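The Reunion That Keeps Selling Tickets

Flumville has a stage problem. It doesn't have one. What it does have is a poster, a ticket link and a promise that Lekota, a band that hasn't played together in ten years, will walk out in front of 3,049 people and do the first album start to finish.

I'd love to believe it. I bought that album twice. But I also held a ticket for the comeback in Cinden, which was moved, then moved again, then turned into a "listening event" with a bar. Refunds took until May. Some people I know are still waiting on the parking fee.

The new show is being put on by Relska, a promoter with a nice logo and a short track record. Its press release, dated 11/06/2026, says 2,837 tickets have already gone. That would leave almost nothing, and yet the site was happy to offer me 10 seats in a row near the front. I tried again an hour later and got the same row.

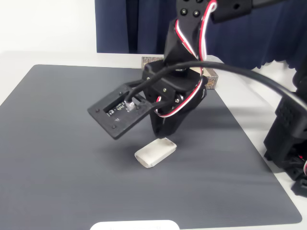
Ambros Frei thinks I'm being unfair. Promoters always hold back blocks of seats, he told me, and a good row turning up late means very little. He has paid for two tickets and booked a hotel he can't cancel. Asked whether he had seen any sign of the band rehearsing, he said he hadn't looked.

Maybe he's right about the seats. The rest still bothers me. The drummer has said nothing in public. The singer posted the poster, took it down, and put it back up with a different date in the corner. Relska wouldn't tell me whether the contracts are signed, only that "everyone is very excited." Excited people sign things too, and it's an easy question to answer.

Then there's the VIP package, limited to 1,000 buyers, which gets you early entry and a soundcheck. A third of the crowd at a soundcheck is a concert with worse lighting.

Marlies Mayrhofer is keeping her Cinden ticket stub on the fridge and her money in the bank. She says she'll buy at the door if the trucks show up. I plan to be in line behind her.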